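Calloway Table Coverings
Wipe-Clean Cloths for Dining Rooms, Break Rooms and Shared Kitchens

Product overview

The Calloway line of wipe-clean table coverings is supplied by Clivstead to residences, schools, community dining rooms and workplaces. Each covering is made to be left in place through daily use and cleaned on the table with a damp cloth. The line is offered in fixed sizes and in continuous rolls, and every order is cut and packed at the Clivstead warehouse.

Coverings are sold in two weights. The Standard weight is intended for household tables and for rooms where one or two meals are served each day. The Heavy weight is intended for tables in constant use and lies flat more quickly after unfolding. Both weights have a smooth printed face and a soft backing that limits movement on polished tabletops.

Patterns

Printed patterns are reviewed each June. Customers who maintain several dining areas are advised to order all coverings for a room at one time, as small differences in shade can occur between print runs. Checks remain the most requested group, followed by florals and plain colors. Pattern cards may be requested from the sales office and are sent without charge.

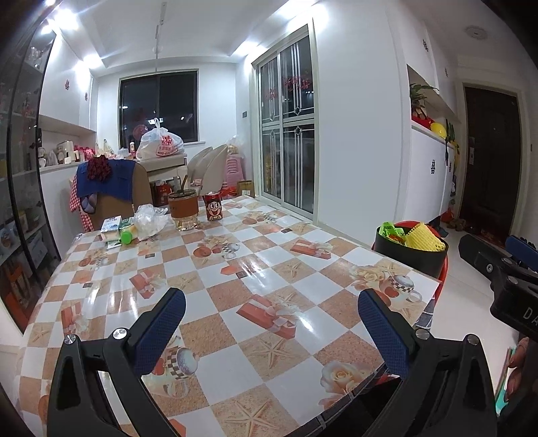
Glossy checked tablecloth with roses, teapots and starfish, in use on a dining table.

A repeating pattern should be considered together with the size of the table. Large motifs are best suited to long tables, where the full repeat can be seen. Small checks are more forgiving on round or narrow tables and make it easier to cut a straight edge by hand. Plain colors show crumbs and water marks sooner than printed designs.

Choosing a size

Measure the length and width of the tabletop, then add the desired drop on each side. The drop is the part of the covering that hangs below the table edge. For seated dining, a short drop is recommended so that the covering does not rest in the lap or catch on the arms of chairs. For display and buffet tables, a longer drop may be preferred.

Where a table is extended for larger gatherings, measure it with all leaves in place. A covering cut for the extended table may be folded under at one end during ordinary use, although a permanent crease may form if it is left folded for an entire season.

Ordering references

Calloway Standard, fixed sizes: item 339
Calloway Heavy, fixed sizes: item 609
Calloway roll, either weight: width 45 inches, cut to order
Minimum cut from roll: 3 yards

Please state the pattern name, weight and finished dimensions on all orders. Cut lengths cannot be returned unless a fault is present in the material. Fixed sizes may be returned unopened in their original sleeve.

Preparing the covering for use

Unfold the covering and lay it face up on a clean, dry table. Fold lines will relax at room temperature. Do not use an iron, a hair dryer or any other source of direct heat. If the folds remain visible, roll the covering loosely around a cardboard tube with the printed face outward and leave it overnight.

Daily care

Remove packaging, dishes and food scraps before wiping. Use warm water and a small amount of mild dish soap, working from the center toward the edges, and dry the surface with a soft cloth.

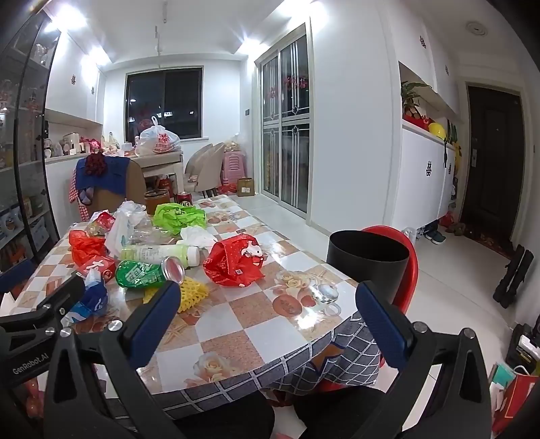 Spills of coffee, tea, tomato sauce and cooking oil should be wiped up promptly. Bleach, abrasive powders and scouring pads will dull the surface and may lift the print. Fresh newspaper and the printed ink on some shopping bags can transfer to the face of the covering if left under weight. Hot pans and serving dishes must be placed on a trivet.

The underside should be aired from time to time. Lift the covering, wipe the tabletop and allow both surfaces to dry fully before replacing it.

Edge finishes

Standard orders are supplied with a plain cut edge. A bound edge is available on fixed sizes in either weight and is recommended for institutional use. Binding is sewn by Stisine and adds to the preparation time of the order.

Samples and inquiries

Requests for samples, pattern cards and quantity pricing should be directed to Ebere Akpan, Institutional Sales. Questions about care, faults and returns are handled by Fabian Pfister, Product Support. Please have the item number and pattern name available when contacting either office.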